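I bought the Tinorard night serum in January, mostly so I could stop hearing about it from Marisol. The jar says 34 plant extracts. It doesn't say how much of any of them.
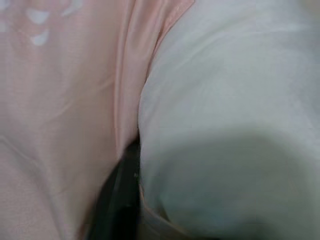 Does a longer ingredient list make a better serum? I doubt it. Most of those extracts sit below the preservative, so you're getting a trace.

My skin after five weeks: fine. It was fine before. Rekha Kartha swears her Panberg cream, at $25, does the same job, and I can't argue, having used up her sample with the same result.
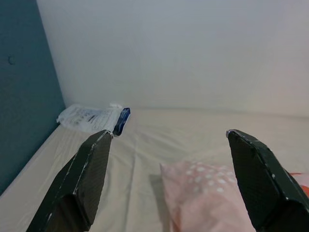 So what would I spend the money on? Sunscreen, and a plain moisturizer without perfume. Tinorard wants $53 for the refill and I'm not buying it. Marisol has moved on to something by Stulto anyway, with snail in it.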